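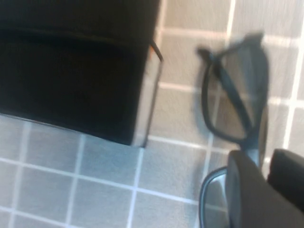
A reader in Gelton wrote in July to ask whether the revised parking rules at Valside apply to residents who own no car. They do, in part, and the question deserves a fuller reply than the one I sent at the time.

Under the new arrangement, each household receives a visitor allowance of up to 40 permits a year. A household without a car receives the same number as any other. Permits are valid from 9 in the morning and expire at midnight. They may not be sold, and unused permits are not carried over.

The former rules allowed guests to park on the upper level without a permit for four hours. That provision has been withdrawn. The upper level has 152 spaces, and all of them are now marked for permit holders.

I regard the change as reasonable, although the notice sent to residents was poorly worded. It referred to "registered users" without stating who must register. I have read it several times and remain of the view that guests are exempt. Residents who have received a different answer from the parking office are invited to write to me, and I will amend this post accordingly.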